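Notebook - candidate selection tracker, Rerkura count model
November, Saturday, started 9.40
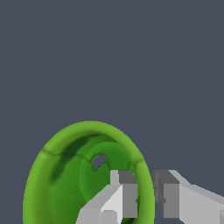 Carried on with the selection meeting data from where Delwyn left it. The aim is still the same: one table of who is standing where for the county elections, with a date against every change, so that the swing model stops treating a sitting member who has been moved as a new face. At present it does exactly that, and the personal vote gets thrown away.

Kerslake first. The sitting member there has been told she may be asked to fight Duklow North instead. Two local papers have it, both quoting people in the party without names. No notice from the party office. I have entered it as "reported, not confirmed" and left her in Kerslake for the main run. Delwyn had her moved already. I changed it back and put a note in the comment column. We can argue about it when he is in.

Rule for now, so we both do the same thing:
A move counts when the party publishes it or the candidate says it on the record.
Anything sourced to "party insiders" goes in the reported column and only gets used in the side run.
If two papers carry the same unnamed quote, word for word, it is one report.

Duklow North is a mess. The old file had it with last time's boundary, and the new boundary takes in the streets east of the canal that used to vote in Kerslake. So if she does move, some of her old voters move with her, and the model needs to know which. I spent most of the morning matching polling districts by name. Four of them have been renamed and one has been split down the middle of a road. For the split one I used the register totals for each side. Not ideal, since turnout was always higher on the hill side, but we have no box counts below district level.

11.15. First run with the corrected boundary. Personal vote term set at 3 points for a sitting member staying put, 2 for one who moves to a seat next door, nothing for one who moves further. These are Ingrid's numbers from the old by-election work and I don't have better. Result for Kerslake hardly changed. Duklow North narrowed, as you would expect, and the side run with her moved there flips it. The range is wide enough that I would not want to show anyone the flipped version without the range next to it.

Checked whether the flip came from the canal streets or from the personal vote term. Turned each off in turn. With the canal streets left in and the personal vote at nothing, the seat stays where it was. With the personal vote on and the old boundary, it also stays where it was. Needs both. I ran it again with a different seed to be sure and got the same.

Lunch.

1.20. Ingrid rang about the Jarnix export. It is still dropping the middle names, so the two candidates in the south of the county who share a first name and surname are being merged into one person standing in two seats. That explains the odd line Delwyn found on the chart. Fixed by hand for this run, with the ballot paper number as the key. Wants fixing properly in the import script. I have not done that. Whoever opens it next, the bit to change is where it builds the short name, not where it reads the file.

She also asked whether we should count the family seats separately. There are a few where a son or daughter is standing where a parent used to, and she thinks some of the parent's vote carries over. I had a look. In the old results there are 12 cases I would trust and they go both ways. One did a good deal better than the party did nearby, but that was the year the other side's candidate pulled out late. Take that one out and I can't see any effect. Told her I would leave it out of the model and keep a flag in the table so it can be looked at again.

2.50. Independents. The party says anyone refused a seat has until nominations close to accept another one, and there is talk that at least one of those passed over will stand alone. We have nothing in the model for a former member standing against their own party. Looked through the old files for cases and found over 4, but the older ones have no district results at all, only the seat total. Put in a plain split as a placeholder: a share of the party's vote goes across, nothing comes from anyone else. That is certainly too simple. The old Kerslake case drew votes from all sides.

Left the placeholder switched off by default. The switch is in the settings sheet, last row.

Still to do:
Import script, middle names.
Ask the Duklow office for the postal vote totals on the split district.
Get Ingrid's notes on the 3 and 2 point figures, I only have the figures.
Delwyn to check my polling district matches against the printed map, particularly the renamed ones.
Date column is still a mix of date published and date we entered it. Should be date published throughout.

4.30. Saved the run and the table to the shared folder. Main run and side run are in separate files this time. Old boundary file moved to the archive folder, please don't use it for anything new.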